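Search this site Enter keywords Go

The arm was the cheap part

When Chelsea Mapplebeck asked me to work out what a small robot arm would cost us at Flivelham, I wrote down one number and felt terribly pleased with myself. The arm was $299! We could have one by the end of September, maybe two! Then Dennis Haworth, who has been buying equipment for longer than I've been driving, asked what else was on the list, and there was nothing else on the list.

So I started over. By 23rd October my one line had turned into a page, and the total at the bottom was $829 (I added it up twice, hoping).
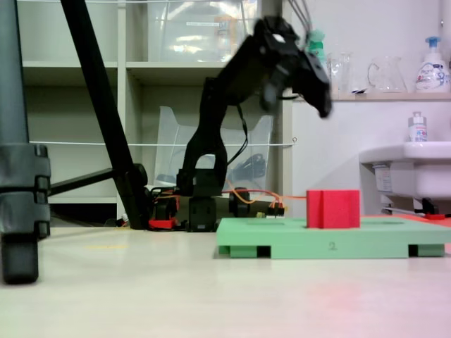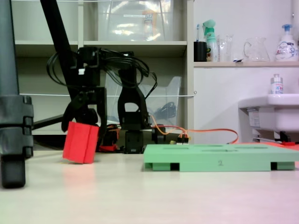
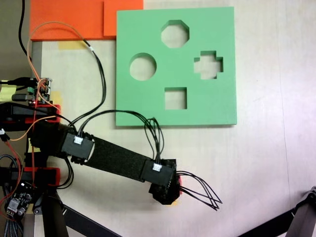
Cables were my first surprise. I'd put down nothing for them, and now there's $30 for spares and connectors, which Dennis still thinks is stingy. Stands and clamps came next, then a spare servo, then blocks and trays for practice. I'd pictured making those out of scraps, but Chukwuemeka Nnaji talked me into a proper budget line, and he was right (he's been unbearable about it).

The big one, though, is time. Vilmos Major told me to plan on six weeks before an arm does anything you'd show a visitor, and I laughed, and then I asked Phyllis Haslam over at Catterall and she said the same thing without even looking up from her sandwich. Those weeks don't have a price tag, but somebody's getting paid for them, so they went on the page too, in a separate column.

Chelsea has the page now. She's crossed out the second arm and put a question mark next to the spare servo, and I'm going to fight her for that servo.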